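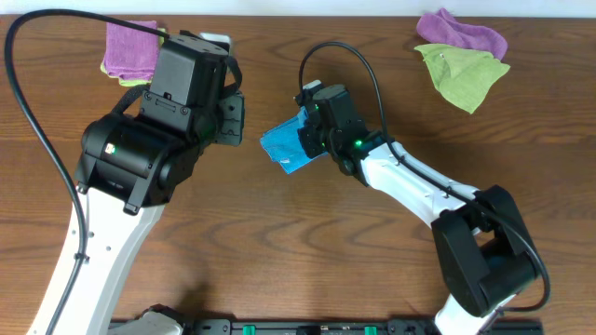 ## Budgeting for a pair of arms (the stuff around the arms, mostly)

I keep getting asked what it costs to set up two robot arms on a table at home, and my answer is always another question: have you priced the table? I hadn't! I spent a whole February comparing arms and maybe ten minutes on everything else, and the everything else is where my money went.

So these are my tips, in the order I wish I'd thought of them. I do cloth work, folding mostly, so take that into account if you're planning to solder or stack blocks.

### Write down the job first

One sentence, on paper. Mine said "pick up a washcloth from a pile and fold it in four." That sentence saved me from buying a bigger arm than I needed, and from a fancy hand with fingers that I still look at online now and then. Cloth is light. You don't need much lifting power for a washcloth, but you do need reach, and with two arms you need them to reach the same spot without knocking elbows.

Cut both reaches out of cardboard at full size and lay them on the table. I did this on the kitchen floor first and found I'd planned the bases much too close together. Cardboard is free.

### The table

Get a heavy one. I bought a light folding table from Plarnengate for my first try and the whole thing swayed every time an arm stopped short. It's a potting bench now. The replacement is a plain secondhand Brotow desk with a thick top, and it was 259 dollars delivered, which hurt, but I haven't touched it since except to wipe it down.

Check the edge before you pay. You want a flat lip underneath with enough room for a clamp or a bolt and washer. Drawers are a nuisance. So are metal crossbars (ask me how I know).

If you're going to use a camera to watch the cloths, think about the color of the top too. A white towel on a white table is hard going for any camera I've tried.

### Mounting hardware and cables

This was the line I left out of my budget completely. Rails, brackets, T-nuts, bolts in the length you don't have, cable clips, longer cables. My receipts from Sinodside came to 303 dollars by the time I was done, and a fair bit of that was ordering twice - once wrong, once right. Put everything in one cart, leave it overnight, then measure again in the morning.

On cables:

- Move the arm by hand through its full range with the power off, and measure the slack at the worst position. Then add a bit.
- Leave a loose loop at every joint that bends, and clip the cable on the straight parts only.
- Buy one spare of each cable at the start. The one you're missing is always the one with a two-week wait.
- Label both ends. Masking tape is fine.

### Cloths are cheap, so buy plenty

I call my setup Yen, after what I had left in my wallet when it was finished, and Yen goes through washcloths. Get a pack of 30 in solid bright colors and don't bother with patterns until plain ones work. Mix up the textures a little if you can: terry and a flat weave behave so differently that I tried to budget for one kind and ended up back at the store.

Wash them all before you use them. New cloths are stiff, and I spent an evening tuning the grip for fabric that went soft on me after one trip through the machine. Leave the tags on a few, too - real laundry has tags.

### Spare parts and the boring fund

Keep a quarter of your total back. I mean it, don't spend it on the nicer arm! Mine has gone on fingertip pads, a power strip with its own switch, a replacement motor, and a plastic bin for all the screws. If you can only afford spares for one arm, buy matching arms so the same parts fit either side.

Ask the seller these before you order:

- Can I buy one motor, or only a whole joint?
- Does the price include the power supply?
- Is the gripper separate?
- Who pays return shipping on something this heavy?

### One arm or two?

I'd start with one if the money is tight, and bolt down the rails for two. You can learn to pick up and drop a cloth with one arm, and you'll find out whether you like doing this on a weeknight after the dishes. Folding neatly is where I wanted the second one, and by then I knew which clips to order.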